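Robots That Learn to Do Chores: Meet the Grab-and-Show Kit

Have you ever tried to teach someone to tie a shoe using only words? "Cross this one over that one, now go under, no, the other under!" It's so much easier to hold the laces and show them. Robots are the same way. If you want a robot to pick up a shirt, the best thing you can do is pick one up yourself and let the robot learn from how you did it.

That's the big idea behind the Skasum kit, a set of hand-held grippers you can borrow through our loan program. We've been trying it out, and we think it's one of the coolest ways to find out how robots learn!

So what is a gripper?

A gripper is a robot's hand. Your hand has five fingers and lots of little joints, but plenty of robot hands have just two fingers that open and close, a bit like kitchen tongs. That sounds too simple to be useful, but try it yourself. Use only your thumb and one finger on each hand for five minutes. You can still turn a page, lift a spoon and pull up a sock (slowly!).

With the Skasum kit, the grippers aren't attached to a robot at all. A person holds one in each hand and does a chore. A small camera on the gripper records everything that happens in front of the fingers. Later, a computer looks at many of these recordings and starts to work out the pattern: when a shirt is here, move there, close, lift.

Why are shirts so hard?

A block stays the same shape wherever you put it. You can turn it over or push it across a table, and it's still a block. Cloth is sneaky. Every time you touch a T-shirt it makes new folds, and the sleeve you were looking for might be hiding underneath. Engineers call things like this "deformable," which is a long word for floppy.

Grown-ups and kids deal with floppy things all day long without thinking about it. You find a corner, pinch it and pull. For a robot, even finding the corner is a puzzle! And when two hands have to work on the same piece of cloth, each one has to be in the right place at the right time.
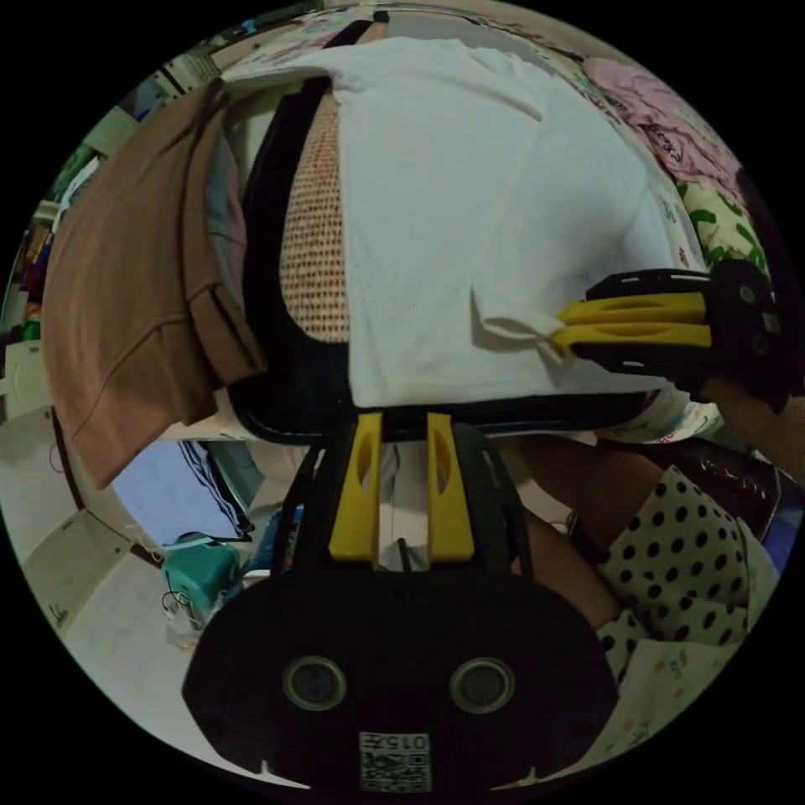
Druston Children's Museum – Robots and Machines Team

The yellow parts are the fingers. One gripper has closed its fingers on a pinch of the white T-shirt, out where the cloth makes a little peak. Look at the fingers on the gripper nearest to us, too. They're flat and tall, and each has a long oval hole near the tip.

Did you spot the black-and-white square sticker? It's a QR code, like the ones you scan with a phone. And everything looks bendy around the outside, a bit like looking through a peephole in a front door. A very wide view like this is handy for learning, as it fits in the fingers, the shirt, the chair and a good piece of the room all at once.

How much practice does a robot need?

A lot! When our team tested the kit, we recorded 369 tries at different clothing chores. Some took only a few seconds and some were a real muddle, with sleeves going everywhere. The kit can store up to 2,000 short recordings before you need to move them to a computer.

Messy rooms are welcome, by the way. If a robot only ever practiced in one tidy white room, it could get mixed up the first time it met a flowery blanket. Practicing in lots of places helps it learn which things matter (the shirt) and which things don't (the blanket).

What we liked, and what we didn't

The grippers are easy to understand. Squeeze and the fingers close, let go and they open – you'll have it in a minute. The yellow fingers are bright and easy to see against dark clothes.

The grippers do get heavy if your arms are small, so take turns. Socks were our favorite chore. Buttons were awful, and we gave up on them.

Want to borrow one?

Schools and clubs in Druston and Urnberg can borrow the kit for 42 days starting in September. It comes in a padded case with two grippers, a charger and the Szűcs activity book, which has games you can play even before you switch anything on. You'll need a grown-up to sign for it.

Page updated 30/07/2020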